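Thursday, November 23, 2023 – Grakeck, afternoon session, second speaker

# The stand on the table: where small things live on a shared desk

Speaker notes, second version. The parts between brackets are for me only.

## Before I start

(Check the clicker. Put water on the left side. Speak slowly, the room in Grakeck has an echo and people at the back lose the end of my sentences.)

Good afternoon. I work at Plastcombe, in the small group that takes care of the furniture in our own offices. We do not sell furniture. We order it, we put it together, we move it from floor to floor, and we hear the complaints when it is wrong. My talk is about one piece, a desk stand. I will speak about it for too long, and I hope you will forgive me.

We have 98 shared desks in the building. A shared desk means that a person arrives in the morning, works there, and leaves it in the evening for a different person. In such a desk there is no drawer. So the question is simple: where do the small things go? I mean the stapler, the charger, the notebook, the glasses case, the tea bags.

For a long time our answer was "in the bag". People did not accept this answer. They made piles, and the piles moved slowly toward the back of the table and then over the neighbor's half.

(Ask: who here shares a desk? Wait for hands. Do not make the joke about the sandwich, it did not work in March.)

The piece we chose is an open metal stand with a low shelf at the bottom, and we call it by the name on our order list, Plamau. First I want you to see the bottom part of it, with your eyes at the height of the table, because it is at the bottom that most of our decisions were made.
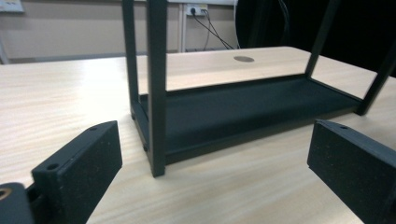
## What we asked for

We wrote our wishes on one page. I will read only the ones that caused a discussion.

- **Open on the sides.** A closed box hides things, and hidden things stay forever. When you can see the tea bags from your chair, you take them home or you drink them.
- **Low bottom shelf.** Low, but not lying on the table. The cleaning team asked for this, they wanted to get a cloth under it.
- **Straight legs.** We had a test model with legs that opened toward the outside. It was prettier. It also took the place of one more notebook on each side, and the sleeve of every second person caught on it.
- **One color for everything.** Our tables are light. We asked for black metal, and some colleagues thought it would look heavy. I was one of them. I have changed my mind, but slowly.

(If the time is short, jump over the part about the test model.)

I should say one word about the price, because somebody always asks in the break. I am not allowed to give the price. I can say that it was less than a new chair and more than a plastic tray, and that the plastic trays we had before were replaced every year.

## The bottom shelf

Now the shelf itself. I will change the slide and stay quiet for a moment, so that people can look.

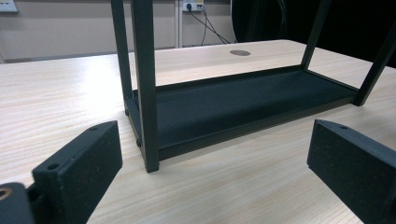
For our users the most important question was noise. In an open office, a bunch of keys on bare metal is heard by the whole row, and we had real complaints about keys, more than about telephone calls. We tried bare metal shelves, painted shelves, and shelves with a loose mat that people took away and used under their coffee. Look at the surface of the panel inside the black rim: it has a fine texture, a little like fabric or felt, and the light makes it softer on the far half. This is what I wanted to show in the photo, because on the drawing the panel is only a gray rectangle and no one in the meeting could imagine it. The second thing is the distance from the table. The panel sits a few centimeters up, and this was the wish of the cleaning team from my list.

A texture like this one collects crumbs. I will not pretend it is different. We clean it with a soft brush, and once in a while with tape around the hand, the same way you clean a coat. If your people eat at the desk, think about this before you order.

(Here somebody will ask about washing. Answer: a damp cloth is fine for the metal, for the panel we use the brush only.)

## Putting it together

We put the stands together ourselves, during two evenings, in the meeting room next to the kitchen. I want to give you the order of work that we found best at the end. It is not the order in the leaflet.

1. Clear one table completely, and wipe it. Small grains of sand under a metal foot will scratch a table, and after this you look at the scratch for years.
2. Put the legs and the bottom frame together, with the screws in but loose.
3. Put the frame on its feet. Press lightly on each corner with the palm. If it rocks, the screws are loose enough for you to correct it now.
4. Tighten at the ends of the bottom frame first. Go from one corner to the opposite one, as with the wheel of a car.
5. Press the corners again.
6. Only now put anything on it.

We learned step 3 in the hard way. The first evening we tightened everything immediately and the result was a row of stands that danced when a person typed. We opened them all again. My hands remember it.

You need one small screwdriver and patience. An electric screwdriver is faster, but with small black screws it damages the head, and then you have a bright silver point in a black frame. People see it from the door.

## Where to put it

I wanted to call this part "the war of the cable hole", but the organizers asked for calm titles.

Each of our tables has an opening for cables not far from the back edge. The depth of the table is 800 millimeters. When the stand goes fully to the middle and back, it comes into conflict with the cables, the monitor foot, and the plant that someone always brings. When it goes to the front, there is no place for the arms. So we moved it to the left. 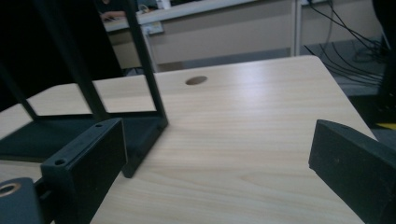
*Stand on the left half of the table, cable hole free.*

With the stand on this side, the opening stays free, and the charger cable can come up and go directly to the laptop without climbing over metal. For the left-handed colleagues we do the mirror version. It takes one minute to move, so please do not make a rule about it. We made a rule, and it lived until lunch.

There is also the question of the direction. You can put the long side parallel to the back edge, and everything looks orderly, like in a catalog. Or you can turn the stand a little, so that the long side goes away from you. I prefer the second one on a deep table. The hand enters from the front without meeting a leg, and what is in the back half of the shelf is not lost.

(Show with my own hand how the arm enters. Do not turn my back to the microphone.)

One of my colleagues does not agree with me and says a turned stand looks like it was left there by accident. You may decide for yourselves.

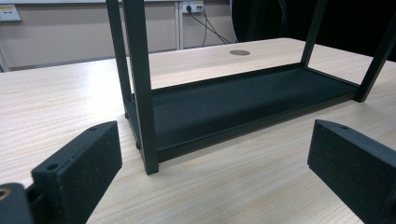 *The tray from low down, with the lip along its front edge.*

## The lip

I come to my favorite detail, and I know this is a strange sentence.

The tray has a low raised lip along the front. On the first test model there was no lip. Pens rolled. You put a pen down, you turned to the screen, and you heard it fall. With the lip the pen stays. But if the lip is too high, you cannot slide a notebook out with one finger, and you must lift it like a lid. We asked the workshop at Damasceno to make three heights in cardboard, and we put pens and notebooks inside for a whole afternoon. We took the lowest one that still stopped a round pen.

Please, if you remember one practical thing from me, make it in cardboard first. It costs nothing, and people are more honest about cardboard. They are afraid to criticize metal.

## What went wrong

I promised the organizers to include this part.

- We ordered all stands at the same time. It would be better to order 8, use them for one month, and then order the rest. By the time the complaints came, everything was already in the hallway.
- We did not think about labels. Now there are handwritten papers with tape on some frames, and the tape leaves glue on matte metal. We are still looking for something better. If you have a solution, come to me in the break.
- We believed that people would empty the stand every evening. Some do. Now there is a basket on each floor for what is left on Friday, and the basket has become a kind of second stand.
- The internal page with my cleaning instructions was 3,000 words long. I think I was the only reader. The new one fits on a card.

## Questions I expect

*Does it hold a monitor?* We do not use it for this and I would not try.

*Does it scratch the table?* The feet are squared and they stand directly on the wood, so lift it, do not push. We have scratches on the tables where people pushed.

*Why not a drawer unit on wheels?* We had them. The keys were lost in the first winter, and the units traveled. One was found on another floor, still locked.

*Can we see one?* Yes – I have one in the car, and I will bring it up in the break if somebody can hold the door for me.

(Thank the organizers. Take the clicker out of my pocket before I leave.)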